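Equipment budget for next year due in December and I have one page of it. One. Thread while the kettle boils

So. Janside want us to pick between a second two-arm cell or spares and service for the one we've got. Can't have both. Have asked for both

Prices are in from Wijesinghe and Gradevstead. Gradevstead cheaper on paper, then you get to the delivery line. 143 quid to bring a box of cable clips. Rang them. They're "looking into it"

Things I forgot last year and am not forgetting agian: spare gripper fingers, cables, someone's time to fit the cables. Training days, 2 of. Insurance!!

Also floor space. A second cell means losing the long bench and I will hear about that bench until I retire

Leaning spares tbh. If an arm's down we've got no folding work at all, and a new cell won't be here for months anyway

T-shirt job, both arms on it, striped thing still waiting in the basket. This is what the money's for

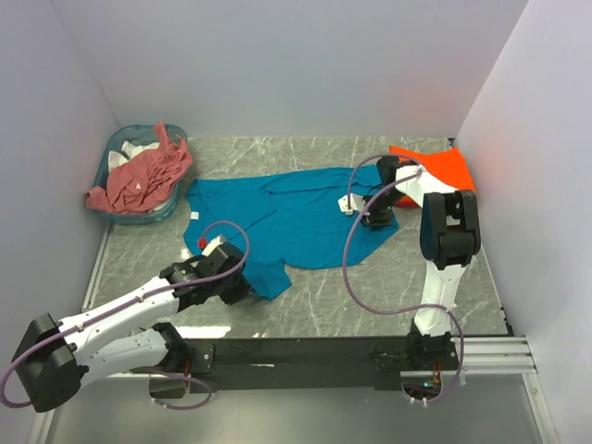 Sherif Bouazza replied that we should price a service contract before buying any spares, Titeldale got theirs to throw in the fingers and cables when they signed for 2 years. Did not know you could ask for that

Right, asking Wijesinghe for the same. Page two has a heading now. Kettle went cold, starting over

Will post teh numbers when I've got them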